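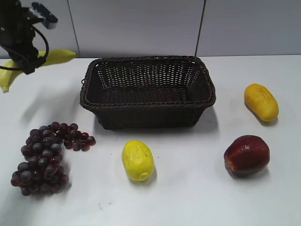

Why Do We Put Fruit in a Basket?

Search articles Go Topics A to Z

Think about the last time you saw fruit at home. Maybe it was in a bowl on the counter, or in the bottom drawer of the refrigerator, or in a paper bag that somebody forgot to unpack (it happens in every house, even very tidy ones). And maybe, just maybe, it was in a basket. People have been putting fruit in baskets for a very, very long time, long before there were refrigerators or kitchen counters or plastic bags, and there are some good reasons why we still do it today. So pull up a chair, get yourself a snack if you're allowed one, and let's talk about baskets and the fruit that goes in them.

What is a basket made of?

A basket starts out as a lot of long, bendy pieces. They might be willow twigs, or strips of cane, or dried grass, or even paper twisted up tight like a rope. Basket makers call making a basket "weaving," just like weaving cloth, and the idea is the same. One strand goes over, the next goes under, then over, then under again, all the way around. It sounds simple, and the first row really is! By the tenth row your fingers are tired and you have a lot more respect for anybody who does it all day long.

You may have heard the word "wicker." Lots of people think wicker is a kind of plant, but you can't grow a wicker tree, no matter how nicely you water it. Wicker is the name for the way of weaving. A chair can be wicker, a cradle can be wicker, and so can a basket for your bananas.

In the village of Sanddale, where we went to learn about baskets for this page, there is a little workshop called Dhanial. The weavers there keep a shelf of 42 finished baskets, and every one of them has a slightly different shape. Some are round and deep for apples. Some are long and low, so that soft fruit doesn't have to carry too much fruit on top of it. A big one with a lid can take 2 days to make, and you have to keep the strands damp the whole time or they crack when you bend them.

Look for the holes

If you have a basket at home, hold it up to a window and look through the side. Do you see little spots of light? Those are the gaps in the weaving, and they are very useful. Fruit is still busy after it is picked. It lets out a bit of water and a bit of gas, and if it is shut up in a plastic bag the water has nowhere to go. Then things get damp, and mold loves damp. In a basket the air can move in through the sides and out again, and even come up from underneath if the bottom has gaps too.

Now run your finger around the top edge. That part is called the rim, and it is often thicker than the rest. Weavers like to finish it with a braid, a bit like a braid in hair, which tucks in the loose ends so the basket won't come undone and won't scratch your hands when you carry it.

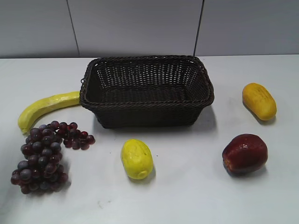 A dark basket with a braided rim, and toy fruit all around it on the table.

Practice with pretend fruit

Toy fruit is a wonderful thing to practice with. You can drop a plastic banana as many times as you like and it will never get a brown spot! Set your basket in the middle of a table, spread the fruit out around it where you can see every piece, and have a good think before you put anything in. Which one would you be sad to see squashed? That one had better wait.

When real fruit goes into a basket, this order works well:

Hard and heavy things go in first. Apples and lemons are good at being on the bottom.

Bananas come next. They curve, so try laying them along the side of the basket and see whether the two curves match up.

Grapes go last, right on the top. A bunch of grapes is heavier than it looks, but each grape has a thin skin and bruises easily. Lift the bunch by its stem and lower it gently, and let the end hang over the rim a little if it wants to. It looks very grand that way, like something in an old painting.

You might have to take it all out and start again, and that's fine. The grown-ups who pack gift baskets in December do it too.

A word about bananas

Remember the gas we mentioned? It is called ethylene (say it ETH-uh-leen), and it is the signal that tells many kinds of fruit to get ripe. Bananas make quite a lot of it. If you have a hard green pear and you'd like to eat it sooner, put it next to a banana and check on it every morning. If you have a pear that is already perfect, move it to the other end of the kitchen! Lemons and grapes hardly ripen at all once they've been picked, so a banana won't make them any sweeter, however long they sit together.

Grapes and cut fruit keep best in the refrigerator. You can bring the grapes out and put them in the basket when company is coming, and then tuck them back in the cold after everyone has gone home.

Try it yourself

You will need a basket, a bowl and two bananas that look the same age. Put one banana in the basket and the other in the bowl, and stand them side by side out of the sun. Draw them both every day after breakfast, and color in the brown spots where you see them. Keep going until one of them is too soft to eat plain. (Then ask a grown-up about banana bread.)

Words to know

Weave: to cross strands over and under each other.
Rim: the top edge of a basket, bowl or cup.
Ripe: ready to eat.
Ethylene: a gas that helps some fruit get ripe.

235 shares 42 comments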